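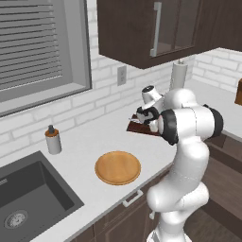
Turkish delight keeps sweating through its powdered sugar – what am I doing wrong?

Kitchen Help > Candy & Sweets > Jellies and Chews

Posted March 3, 2025 by softballstage

I make rosewater Turkish delight for the spring bake table in Hornthorpe, and by "make" I mean I produce a tray of something pink that slowly returns to the sea.

The cooking seems to go fine. I boil 1000 grams of sugar with water and a little lemon juice, cook the cornstarch and cream of tartar separately until it looks like wallpaper paste, combine the two, and stir until my arm files a complaint. The recipe says an hour. I usually stop somewhere past 40 minutes when it has gone thick and golden and I've run out of podcast. It goes into an oiled Steretti pan and sets overnight on top of the fridge.

In the morning it cuts. Not beautifully, but it cuts. I roll the cubes in powdered sugar, they look like something from the window at Raptis, and I pack them in boxes of 12 with the lid on. By evening the sugar has vanished and each box contains one large damp cube with lines drawn on it.

So far I've tried more powdered sugar (it drank that too), putting the boxes in the fridge (worse, so much worse), and telling people it's a glaze. I use a Nitum clip-on thermometer and take the syrup to the temperature in the recipe, 240 F. We're at 3000 feet here, if that matters. I don't want to switch to gelatin. I have made the gelatin kind and it tastes like a polite eraser.

What do I change first? I have two more weekends to practice and a family that has started hiding from samples.

rosewater_regret

You've got three problems and they're all water.

The first is that you stop early. That last stretch of stirring is where the extra moisture leaves. At 40 minutes the stuff already looks finished, and it will set well enough to fool you, but there's still too much water in there and it spends the next day coming out to meet the sugar. Keep the heat low and go the whole hour. You want it pulling away from the sides in one lump and leaving the bottom of the pot more or less clean when you drag the spoon. Drop a bit in cold water and squash it. If it's stringy or smears, go back in. If it holds together and fights you a little, pour.

The second is your coating. Store-bought powdered sugar has a bit of starch in it, though nowhere near enough for this job. Mix it with plain cornstarch, equal parts to start. People worry this will taste chalky. It does a little on the first day and then it settles down. If you dry the cornstarch first on a tray in a very low oven and let it cool, the chalkiness mostly goes.

Third, you're putting lids on too soon. Cut and coat, then leave the cubes apart on a rack or a floured tray, uncovered, for 14 hours or so. Turn them once. Coat again, shake off the extra, and then box them. I used to skip this because I wanted my table back, and I got exactly the candy I deserved.

The fridge is a damp cupboard with a light in it. Keep them out of there. 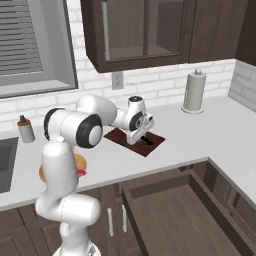
Cutting is the other place people lose a good batch. Dust your work surface heavily with the starch mix before you turn the slab out, oil the knife, and push straight down. Sawing drags the wet middle over the cut faces and you'll see shiny patches that won't take a coating. I'd also use something dark to cut on if you have it. On a white countertop like the one pictured, you can't tell a dusted spot from a bare one until your slab has glued itself down, but on a dark reddish-brown cutting board like the one lying on it, every gap in the powder would show. Re-dust between rows. Roll each row as you cut it so the fresh sides never touch each other, and don't stack the pieces while you go looking for a bigger bowl.

For the boxes, wax paper between layers and a spoonful of the coating in the bottom. Cardboard is better than plastic here. It lets a little moisture out, and it looks like you paid more.

pan_of_last_resort

just use more sugar?? my aunt never had this problem. also have you considered fudge

thermometer_truther

Everything in the long reply is right, but no one has touched the altitude yet and it does matter.

Water boils at a lower temperature up where you are, so syrup reaches any given reading with less sugar left to concentrate and more water already gone. In other words, 240 F on your clip-on is further along than 240 F at sea level. That ought to help you with sweating, and you're still sweating, so I'd be suspicious of the thermometer.

Put it in a pot of plain water at a rolling boil, tip off the bottom, and read it after a few minutes. At your height it should say somewhere near 206 F. If it says 212, it's reading high and you've been pulling the syrup too soon every time. My own Nitum was off by enough to explain an entire holiday season. Mine couldn't be adjusted, so I wrote the difference on a piece of tape and stuck it to the handle.

Once you know it's honest, aim for the recipe temperature minus whatever your boiling water falls short of 212. Then ignore the number and do the cold water test anyway.

One small thing: add the rosewater at the very end, off the heat. If you've been adding it early and then doubling it because the flavor boiled away, that's extra liquid too.

softballstage

Boiling water reads 211. I would like a word with the past two years of my life.

Trying again Saturday with the full hour of stirring and the tray thing. To the fudge person, I have considered fudge. It also went wrong, but that's another thread.

Contact us | Copyright 2025 | Back to top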